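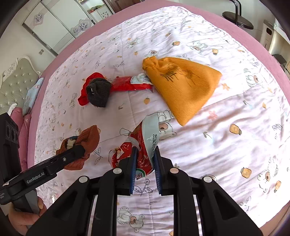

Figure 1. Bed with a printed quilt, bright light on its right half.

4.2 Measured and predicted heating demand

The case for deep retrofit rests largely on predicted savings, and we are less sure of those predictions than the sellers of retrofit packages seem to be. Of the 822 homes in the Zargate register, only 136 had meter readings for a full heating season both before and after the work. The rest were entered with modeled values. Earlier reports on the program (Toom and Shetty; Sarıgül) treat the two groups as one, and we do not think that can be defended.

In the metered homes, the drop in demand was smaller than the model said it would be. Part of the gap is probably the well-known habit of heating more rooms once heating gets cheaper. Bedrooms are the likely place for it, as many owners told us they had kept them cold before the work. But the model also assumes one indoor temperature for the whole house, day and night, and we found no home that was run that way.

Airtightness is a second weak point. The Plasano test was done once, on the day of handover, with fresh tape at every joint. Kalniņš argues that the seals hold for decades. Her evidence is 2 test houses, both unoccupied — hardly a fair trial for a door that children slam all winter.

We therefore leave the modeled homes out of Table 3. This costs us most of the sample, and the metered owners may well be keener than average, so our own figures should be read with some doubt too. Whether the subsidy pays for itself is a question the register, in its present state, cannot answer.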